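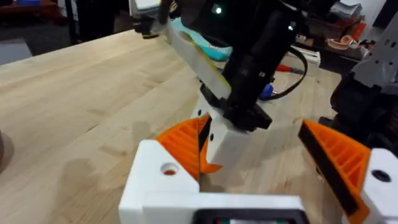 News > Local > Community

The Nolimness repair hall will reopen its main workroom in February after a refit that cost 2,000 euros, most of it spent on lighting and storage. The long tables are staying. Hilde Vanhove, who runs the hall, said members had asked for the old tops to be replaced, but the pale butcher-block surface still has years in it, even with its darker patches of staining. It will be sanded and oiled before the doors open, and the work should take 2 evenings.

The hall lends out tools and bench space to residents of Nolimness and the streets behind the old Warnico warehouse. It logged 1,509 visits last year, its highest total so far. Lamps, chairs and kitchen appliances made up most of the repairs.

Matúš Šimko, a cabinetmaker, will lead the sanding. He plans to leave the deeper stains where they are. "You could take them out, but you'd lose too much wood," he said. "Oil it twice a year and wipe up spills — that's all it needs."

The refit also adds 19 lockers along the back wall and a second sink near the side entrance. Bench bookings will open at 9 a.m. on the first day of the month, and existing members can keep their current evening slots. New members need to attend a short safety session with Boris Bednárik before using the power tools.

14 shares | 3 comments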